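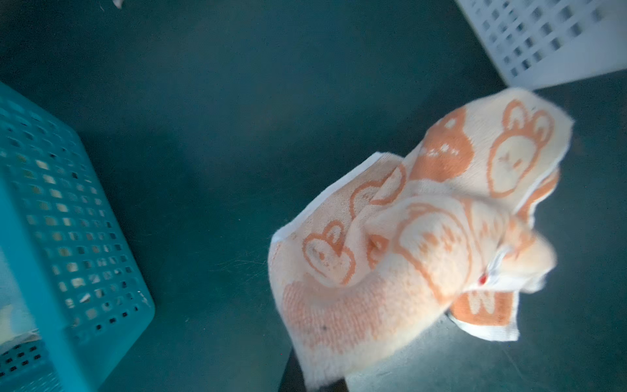 Figure 2. Cream-white towel with orange cartoon animal print.

4. Setting up audience reports

This section covers linking a social media profile to Detow, choosing what the audience report counts, and exporting the result. Profile linking must be done by a user with the Owner or Manager role. Users with the Viewer role can open finished reports but can't create them.

4.1 Before you start

Sign in to the profile you want to report on in the same browser. If your workplace uses a shared login tool such as Tambunan, unlock it first. The link window closes after 10 minutes without input and has to be opened again from the start.

Note: Private profiles can be linked, but follower location and language are left blank in the report.

4.2 Link a profile

1. Open Settings > Sources.
2. Select Add source, then Social profile.
3. Enter the profile name without the @ sign.
4. Select Continue. The network's own permission page opens in a new tab.
5. Allow read access to profile details and follower list. Detow does not ask for permission to post.
6. Return to the Detow tab. The source shows as Pending, then Linked.

If the source stays on Pending, select Refresh once. Repeated refreshes put the source at the back of the queue.

Caution: Do not rename the profile on the network while the source is Pending. The link will fail and the old name will be held until an Owner clears it under Sources > Held names.

4.3 Choose the report fields

1. Open Reports > New > Audience.
2. Select the linked source.
3. Under Fields, tick the items to include. Up to 8 fields can be used in one report.
4. Set Sample to Full or Quick. Quick reads a random part of the follower list and finishes in roughly 7 minutes on most profiles. Full reads every follower.
5. Select Save.

Fields marked Stated are copied from what followers have typed into their own profiles. Fields marked Estimated are worked out by Detow from other details, such as time zone or the language of recent posts. Estimated fields carry a confidence value in the next column. Rows with a low value are kept in the table but left out of the charts.

Note: The Average followers field gives the mean. A few very large accounts can pull this figure well above what most of the audience has. Add the Median followers field when comparing profiles of different sizes.

4.4 Filter out inactive accounts

1. In the saved report, select Filters.
2. Turn on Hide inactive.
3. Enter the number of months without a post after which an account is treated as inactive. The default is 2.
4. Select Apply.

The filter changes the report only. It does not remove or block followers. Accounts that read but never post are hidden by this filter, so leave it off for profiles with a mostly silent audience.

4.5 Export

1. Select Export and choose CSV or PDF.
2. For CSV, choose the separator. Drirkmont imports need a semicolon.
3. Select Create file. The file appears under Downloads when ready.

Caution: CSV exports include follower names unless Remove names is ticked. Check your own privacy rules before sending the file outside your team.

4.6 Error messages

Source not readable: read access was withdrawn on the network side. Repeat 4.2 from step 4.

Too few rows: the filters leave too little data to chart. Turn off Hide inactive or set Sample to Full.

Name held: see the caution in 4.2.

Section revised 2021-06-05 by Ebise Beyene, Punholm documentation. Checked against the current release by Kidus Kumsa.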